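Kitchen gallery: the island sink at Alidberg

Last updated: April

The kitchen on the ground floor at Alidberg was finished in April, and several people have asked to see how the washing-up area came out. Dörte Weidemann drew up the plan and Gion Leitner did the plumbing. Most of the old cupboards were kept. The money went mainly into the counter and the sink, and the tap alone took $551 of the budget.

We wanted two bowls so that one could be used for washing and the other for draining. There was no room for a drying rack on the counter without losing the spot where people chop vegetables, so we chose one that lies across the bowl and can be lifted off when a big pot needs soaking. It stores upright in the cupboard beside the bin.

Cups and plates from morning tea go through here every day. Larger trays still go to the old laundry tub down the hall – it is deeper and nobody minds if it gets scratched.
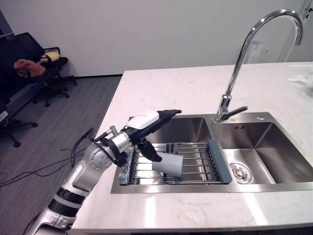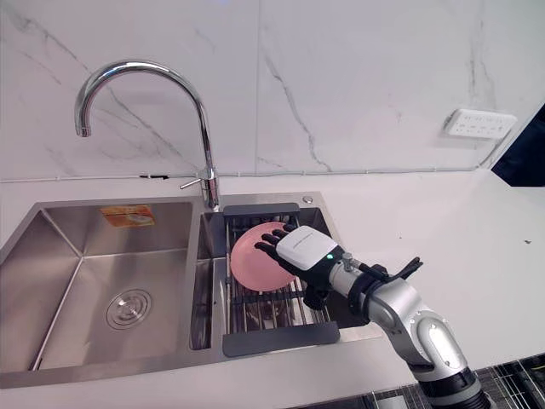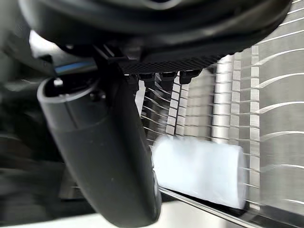

Washing-up at the Alidberg kitchen. First picture: a white cup and a clear glass at the rack. Second picture: a pink plate on the rack, with the tall chrome tap between the bowls.

A few notes for anyone planning something similar. Rinse the rack at the end of the day and wipe along the rods with a soft cloth, as tea marks show up quickly on metal. Plates drain best on a slight tilt. Glasses can stand upright once they have been shaken out, but mugs should go in on their side or upside down.

The high spout was Rhea Dizon's request. It clears the soup pots easily, though the water does splash if the lever is opened all the way. Eduardo Fajardo has turned the pressure down a little at the valve under the sink and that has helped.

The light-coloured counter needs more wiping than the old brown one did. Coffee should be cleaned up straight away, and please keep the scouring pads off it.

Pictures of the pantry shelves will be added once the doors are back on.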